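Relatório de progresso – projeto Nidell, reutilização de embalagens têxteis
Período até maio

O financiador pediu um balanço ao fim de 7 meses. Aqui vai, com menos entusiasmo do que o anterior.

Recolhemos 2,533 embalagens nas lojas aderentes. O número parece bom e foi assim que apareceu no boletim da Utness, mas mistura sacos prontos a voltar ao circuito com outros que só servem para reciclagem. Enquanto a triagem não separar as duas coisas, preferia que o total não fosse citado sozinho.

Das 10 lojas previstas, 7 entregam com regularidade. As restantes dizem que falta espaço no armazém, e duvido que um cartaz novo resolva isso. A Kara propõe um incentivo em vales de desconto. Não vi contas que o sustentem e não o incluí no orçamento.

A lavagem continua a ser o ponto fraco. A Hettiarachchi cobra por lote e não por peça – os lotes pequenos saem caros e os grandes atrasam tudo. Gastámos até agora 64 por cento da verba desta rubrica, com metade do trabalho por fazer.

Quanto aos modelos em plástico transparente, a ficha técnica promete muitos usos. Ainda não temos dados nossos que o confirmem. 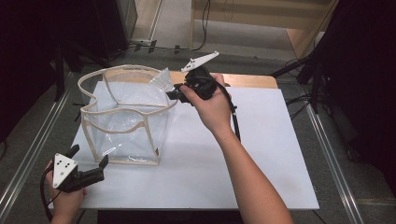

Saco transparente com rebordo e vivos em bege.

Para o próximo período pedimos a revisão do contrato de lavagem e o adiamento da segunda fase. A decisão sobre os vales fica pendente até a Kara enviar os custos.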